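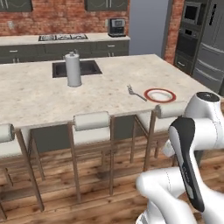 According to the desk at Treltcombe, the plunge pool on the upper terrace is heated to 38 degrees from four in the afternoon, and guests who want it earlier should send a message before noon. I wrote this down at check-in and set an alarm for 11:30. The reply to my message came in nine minutes: heating would start at two.

May 12, 2025. First full day. Notes as I go, because last July I relied on memory for the Matcombe stay and then could not say which villa had the bad shower valve.

Transfer. The Drudora shuttle left the airport 24 minutes after the time on the voucher. Drive time was 42 minutes against a stated 35. The driver took the coast road, the inland one being closed below the quarry. Two bags went in the hold, one on the lap. The last section is a single lane with passing places and a steep left turn at the top. I would not want to do it in a rental after dark.

Villa. Number 12, at the end of the row. It was booked as "private pool, sea outlook." The pool is private on three sides. On the fourth there is a hedge at chest height, and the path to number 11 runs behind it. I heard suitcase wheels at 7:10 and again at 7:25. The sea outlook is correct from the terrace and from the bed if the left shutter is folded all the way back. The right shutter binds on its lower hinge and stops at half.

Bedroom. Mattress firm, king, two separate quilts. The air conditioner holds 22 degrees without cycling too often. In sleep mode it drifts up to 24 by early morning, so I have turned sleep mode off. Blackout is good except for a strip above the curtain rail. No outlet on the window side of the bed. There is an extension cord in the closet, already coiled with a tie, so I am not the first to ask.

Bathroom. The tub fills in 17 minutes to the overflow. The hot supply runs out at two thirds if the shower has been used in the previous half hour. Order of operations for tomorrow: bath first, shower later. Water pressure is otherwise steady. The drain is slow.

Internet. 61 down, 9 up at the desk. Drops to almost nothing on the terrace past the second step.

Breakfast. Delivered in a basket between eight and nine, slot chosen the night before on a card. I ticked 8:15 and it came at 8:20. Bread, two eggs, yogurt, a small jar of fig jam, coffee in a flask. The coffee was weak. There is a box on the card for "strong" that I missed.

Money. The total for five nights is 2,301, paid through Metwally, with the city tax to be settled separately in cash on departure. The Metwally confirmation lists late checkout as included. The desk has it as subject to availability. I have forwarded the confirmation and asked for a yes or no in writing. Nothing back yet.

Afternoon. Walked down to the cove by the steps, 15 minutes down and 22 back. The handrail is loose on the lower flight. The beach is coarse gravel and water shoes are needed. Swam for a short time. The current pulls to the east past the second buoy and there is a sign about it at the top of the steps, in three languages, faded.

Pool at 3:30 read 36 on the wall display, 38 by 4:15. Stayed in until the sun went behind the ridge, which at this end of the row is early, before six. Numbers 3 to 6 keep it longer. If I book again I will ask for one of those and accept the worse parking.

Breakfast card done: 8:15, strong. Shutter hinge reported. Alarm set for seven.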